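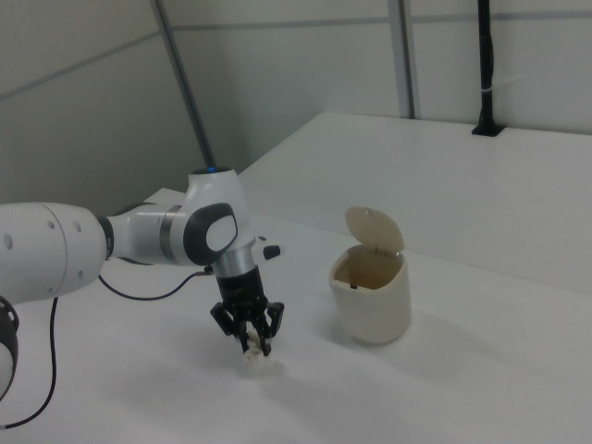
Cuando me senté a hacer el primer presupuesto para automatizar la trastienda de nuestro laboratorio, puse el brazo en la línea uno, le asigné casi todo el dinero y me fui a comer tan contenta. ¡Qué inocencia! Un brazo blanco, bonito, con su lucecita azul encendida en lo alto de la muñeca, se lleva todas las miradas, y yo no fui una excepción. Pero si una se fija en lo que tiene entre los dedos negros, un trocito blanco y arrugado que parece papel o pañuelo, y en la papelera color crema que espera al lado con la tapa levantada, empieza a ver dónde se va el resto de la cuenta: en la pinza, en los cables que cuelgan, en la mesa, en los postes y en todas las tardes dedicadas a cosas tan poco lucidas como decidir dónde va la papelera.

Llevo meses metida en esto, así que os cuento cómo lo hicimos en Barau, que somos un laboratorio pequeño y no tenemos departamento de compras (el departamento de compras soy yo, con una hoja de cálculo y bastante café).

Lo primero que aprendí es a no pedir ofertas demasiado pronto. Yo escribí a tres proveedores el mismo día, con un correo que decía más o menos «queremos un robot que recoja las mesas». Me llegaron tres propuestas imposibles de comparar. La de Carine incluía la instalación pero no la pinza. La de Vodura traía dos pinzas distintas y una formación de la que no se explicaba nada. La tercera, de Dijkstra, era la más barata hasta que llegué a la página 13 y me encontré con la licencia anual del programa de control – en letra pequeña, claro.

Entonces llamé a Attila Vörös, que montó celdas de este tipo durante años y ahora asesora a empresas como la nuestra. Me hizo una sola pregunta: «¿Qué va a coger?». Le dije que un poco de todo. Se rió, me pidió que pasara una semana apuntando qué quedaba encima de las mesas al final del turno y me colgó con mucha amabilidad.

Apunté, y vaya si cambió el presupuesto. Casi todo lo nuestro era ligero y blando: toallitas, envoltorios, papel secante. Para eso no hace falta un brazo enorme, hace falta una pinza que cierre con delicadeza y baje casi hasta rozar la mesa sin golpearla. Pasamos a un modelo de brazo más modesto y movimos la diferencia a la pinza y a un segundo juego de dedos. Attila insistió mucho en los dedos de repuesto, y yo os lo paso tal cual: pedidlos con la primera compra, que los portes aparte duelen.

El segundo disgusto fue la mesa. Yo daba por hecho que valdría cualquiera de las que teníamos, y no. La nuestra cojeaba, y un brazo en movimiento empuja más de lo que parece. Acabamos comprando un tablero blanco mate, sin brillos, más una estructura con postes donde sujetar cosas, y entre herrajes, soportes y bridas se nos fueron 394 euros que no figuraban en ninguna parte. El cableado también tiene lo suyo. Hay que dejar holgura para que la muñeca gire a gusto, pero si te pasas, el cable acaba barriendo la mesa. ¿Mi consejo? Una partida llamada «pequeñeces», sin vergüenza ninguna, y que no sea pequeña.

Luego está el tiempo de la gente, que es lo que peor calculé. Seija Nurmi, mi compañera de calidad, reservó 200 horas de su año para la puesta en marcha y a mí me pareció una barbaridad. En mayo ya se había comido más de la mitad. Probar un objeto, ajustar la altura, volver a probar, mover el recipiente un palmo, otra vez a ajustar... Son horas de una persona que cobra un sueldo y que mientras tanto no hace su trabajo habitual, y tienen que estar en la hoja desde el primer día. Seija las apunta por tarea y gracias a eso sé que lo más caro ha sido el papel arrugado, que nunca tiene dos veces la misma forma.

¿Alquilar o comprar? Nosotros preguntamos por las dos cosas. El alquiler nos tentaba para empezar, pero la cuota de Vodura obligaba a firmar dos años y al final compramos el brazo a Carine, con el mantenimiento negociado aparte. Si vuestra carga de trabajo sube y baja según la temporada, yo volvería a mirar el alquiler con calma. Y pedid siempre una demostración con vuestros propios objetos! Llevadlos en una bolsa, los más feos que tengáis. A mí me miraron raro cuando saqué un puñado de toallitas usadas de prueba (limpias, tranquilos), pero fue la media hora más útil de todo el proceso.

Ahora estoy preparando la segunda fase, con otra mesa y puede que otra pinza. La hoja de cálculo empieza esta vez por la lista de objetos, sigue con las horas de Seija y deja el brazo para la línea nueve. Dijkstra ya me ha mandado una oferta nueva y esta tarde me toca leerla, empezando por la última página.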